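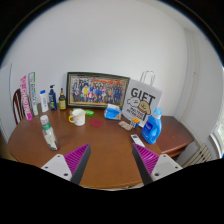 How to find out if more threads will help your program

I get asked about this a lot, usually by somebody who just bought a machine with a pile of cores and is a bit sad that their program runs at the same old speed. So let's do a quick test before you rewrite anything! All you need is a program that can run with a set number of threads, and a stopwatch of some kind.

My test subject is Keltska, a little tool I wrote to clean up scanned maps. The job is a folder of 3,413 scans from the Flondbridge survey, and I run it on my Sunov desktop, an eight-core box that's getting on in years.

Step 1: Quiet the machine down

Close the browser (yes, all of it), pause your backups and plug the laptop in if you're on one. Set the power plan to high performance if you have that choice. Then run the job once and throw the time away. The first run pulls files off the disk, and the later ones may find them sitting in memory, so you want every timed run to start from the same place.

Step 2: Time it with one thread

Most tools have a setting for this. In mine it's

keltska --threads 1 scans/

On Linux or a Mac, put the word time in front and read the line marked "real". That's the time on the wall clock. The "user" line adds up the work done on every core, so it can be much bigger than real once you have several threads going, and it confused me for ages when I started.

My one-thread run took 1,000 seconds. I ran it three times and kept the middle one, which happened to be a lovely number to do math with.

Step 3: Time it with more threads

Go up to one less than your core count, so the rest of the system has somewhere to live. For me that's 7:

keltska --threads 7 scans/

Result: 249 seconds. Divide the first time by the second and you get a speedup of just over 4. Pretty good, but well short of 7, so where did the rest go?
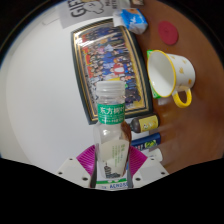
Step 4: Work out the part that won't split

Some of your program has to run on one thread no matter what. Reading the file list, writing the index at the end, that sort of thing. You can guess how big that part is from your two times:

parallel share = (1 - new time / old time) / (1 - 1 / threads)

With my numbers the top is 0.751 and the bottom is 0.857, so the parallel share comes out at 0.876. The other 12.4 percent is stuck on one thread. On a job of this size that's 124 seconds, and a computer with a million cores wouldn't make it go away.

It's a simple model (look up Amdahl's law if you want the long version), and it lumps in other things, like threads waiting for memory or the chip slowing its clock when all the cores are busy. Treat it as a hint about where to look.

Step 5: Decide what to fix

If your parallel share is up above 0.95, go ahead and add threads. If it's nearer mine, run a profiler on the one-thread part first. I found that Keltska was writing its index one line at a time through Foulkes, the logging library I use, and opening the file again for every single line - ouch. Collecting the lines in memory and writing them in one go is next on my list.

If your share is under 0.5, leave the threads alone and look at how the work itself is done. Check for locks too. A single lock around a shared counter can turn a parallel program back into a one-thread program, and it won't give you any error message when it does.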